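Questions people ask us about the Urncombe seed swap

Do I have to bring seeds to take some home?
Not at all, though it's lovely if you can. Plenty of people come along for the first time with empty pockets and leave with beans, leeks and far too much advice, and we're always glad to see them (do have a cup of tea while you're at it!).

How should I pack what I bring?
Small paper envelopes are best, with the name of the plant and the year you saved it written on the front. Please don't use plastic bags, as seed that isn't quite dry will go mouldy in them before anyone gets it home.
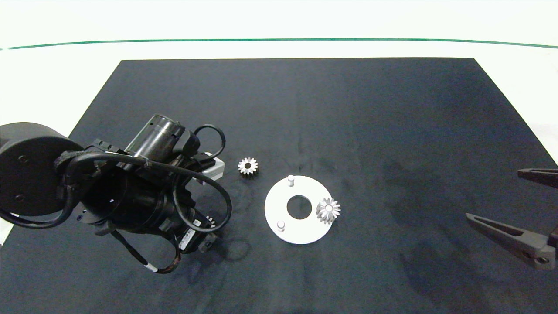 If you've forgotten the variety, just write what you remember. "Tall pea, purple flowers, from my aunt" is perfectly good, and somebody usually recognises it.

How many packets may I take?
Up to 14 each. Parsnip and onion seed should be from last year, please, but tomatoes keep for ages.

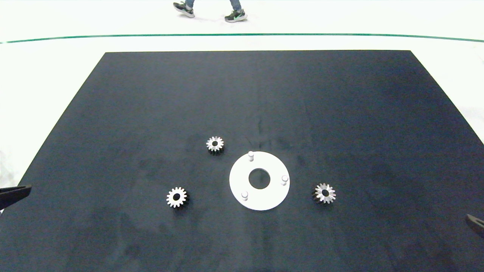 Urncombe, Mon 20 April

The spring swap is at 2 in the hall, and the tea urn goes on well before that. If you missed the January one, we still have a good many broad beans left over and would dearly love them to go to a home with a bit of soil.

Can I bring the children?
Yes, and the dog too if it's a calm one.

Contact: Kolbrún Eyvindsson, Urncombe Seed Swap | © Urncombe Seed Swap | Back to top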